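Home | Projects | Parts | Downloads | Contact
Last updated: 2025-10-15

Project 4: Two-Player Reaction Game with a Buzzer Output

Aim
The aim of this project was to read two push buttons with one board, decide which one was pressed first, and show the result with an LED and a short tone. The work was done in October for the Ruangrit electronics module.

Parts
Hako controller board with USB cable
2 push buttons
2 LEDs with resistors
Piezo speaker
Pemus breadboard and jumper wires

Wiring
Each button goes between an input pin and ground. We turned on the internal pull-up for both pins, so an open button reads high and a pressed button reads low. This confused us at first because our block program checked for high, and both LEDs came on as soon as the board had power. We added a "not" block in front of each read block.

The LEDs go on two output pins and the speaker on a third. All grounds share one rail. On our breadboard the rail is split in the middle, so a jumper is needed to join the halves.
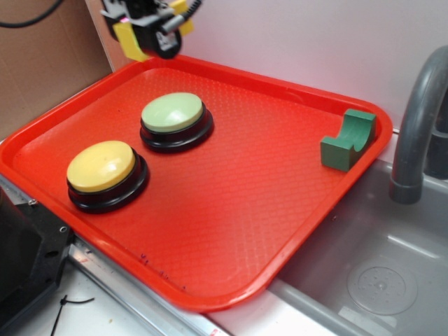

Figure 1. Round push-button buzzers, yellow and mint green caps.

Program
The program waits for a random time and then plays the start tone. After that it reads the two inputs in a loop. The first input that goes low is saved as the winner, the loop stops, and that player's LED turns on. A press before the start tone counts as a foul and the other player gets the point.

Contacts bounce when a button is pressed. In the Plillton editor we added a wait of 20 ms and then a second read. If the second read did not match the first, the press was ignored. We also tried 30 ms. It worked too, but we kept the shorter value. 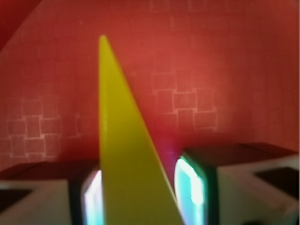 The start tone is set to 1070 Hz. Lower tones were hard to hear with other groups working in the same room. The foul tone uses the same pitch but is played twice with a gap between.

Problems
The loop always reads player one before player two. If both inputs go low in the same pass, player one wins. We changed the program to read both pins into variables first and compare them after that. When both are low it now calls a draw and restarts the round.

One jumper on the speaker was loose and the tone cut out. Moving it to another row fixed it.

Result
The game runs from the USB supply and resets by itself after each round. Scores are lost when the power is off. The next version should save them and show them on a display.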